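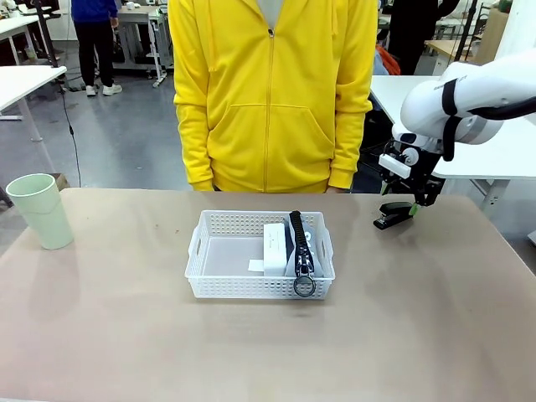
Ein Lob auf das Körbchen mit den Löchern

Es gibt Menschen, die räumen ihren Schreibtisch auf, indem sie alles in eine Schublade schieben, und es gibt Menschen, die kaufen dafür ein Möbelstück mit zwölf Fächern. Ich habe beides hinter mir. Heute möchte ich für etwas werben, das so bescheiden ist, dass man sich fast geniert, darüber einen ganzen Text zu schreiben: für das weiße Plastikkörbchen mit den kleinen eckigen Löchern und den zwei Griffschlitzen an den kurzen Seiten. Sie kennen es bestimmt, und vermutlich steht eines bei Ihnen im Bad, wo es ein sehr ruhiges Leben führt.

Auf dem Tisch darf es ruhig einmal so wenig enthalten wie auf dem Foto: eine kleine Schachtel, hochkant, ein Kärtchen auf dem Boden, ein hellgraues Täschchen und dieser herrlich grobe schwarze Reißverschluss, dessen Ring vorn über den Rand baumelt. Mehr ist nicht drin, und ich finde das wunderbar! Der halbe Korb ist frei. Wer je versucht hat, aus einem vollgestopften Stiftebecher eine Büroklammer zu angeln, weiß, was freier Platz wert ist.

Meine frühere Kollegin Nataša Vlachou hat mir da lange widersprochen (sie widerspricht gern, und meistens hat sie gute Gründe). Ein Korb ohne Unterteilung, fand sie, sei bloß eine Schublade, die man sehen kann. Alles rutsche durcheinander, nach 2 Wochen liege unten der Bodensatz aus Quittungen und Gummibändern, und dann fange man von vorn an. Das stimmt ja auch. Nur ist es mir mit den Fächern nie besser gegangen. Ich besaß einmal einen Schreibtischordner der Marke Stundura, ein imposantes Ding mit einem eigenen Schlitz für Briefmarken, und ich habe an manchen Abenden länger darüber nachgedacht, in welches Fach der Klebestift gehört, als ich an dem betreffenden Tag geklebt hatte. Er ist später zu Radomir Perić gewandert, der Briefmarken besitzt und sehr zufrieden damit ist.

Das offene Körbchen verlangt keine Entscheidungen dieser Art. Man legt etwas hinein, und wenn es stört, nimmt man es wieder heraus. Und man sieht den Bodensatz eben, das ist in meinen Augen sein größter Vorzug, denn was ich sehe, das räume ich irgendwann weg, und was in der Schublade verschwindet, finden eines Tages meine Erben.

Nun werden Sie fragen, was denn alles hineindarf. Ich bin da streng geworden. Der Hefter bleibt draußen, hinten rechts auf dem Tisch, so wie der schwarze auf dem Foto. Ein Hefter ist ein schweres, eigensinniges Gerät, er legt sich auf alles andere drauf, und man braucht ihn ohnehin immer dann, wenn man in der anderen Hand schon die Blätter hält. Auch der Becher hat seine eigene Ecke, möglichst weit weg vom Korb. Mein Nachbar Arben Softić hat sich einmal 4 Seiten Steuerunterlagen mit Pfefferminztee verdorben und stellt seither alles Trinkbare nach hinten links, und ich habe das von ihm übernommen, ohne dass mir erst ein Unglück passieren musste. Ein hellgrüner Becher wie dieser, finde ich, tut einem beigen Tisch übrigens auch fürs Auge gut.

Hinein gehört für mein Gefühl das Kleine, das sonst wandert: Täschchen, Schachteln, lose Karten, Reißverschlüsse, die man seit April in eine Jacke nähen will. Hochkant, wenn es irgend geht, dann kommt man mit zwei Fingern daran.

Und bitte, lassen Sie dem Tisch seine Flecken. Ein paar Kratzer und rötliche Pünktchen hat jeder Tisch, an dem etwas getan wird. Ich wische meinen ab, wenn ich daran denke, und stelle danach das Körbchen wieder in die Mitte, ein bisschen schief, die Griffe nach links und rechts.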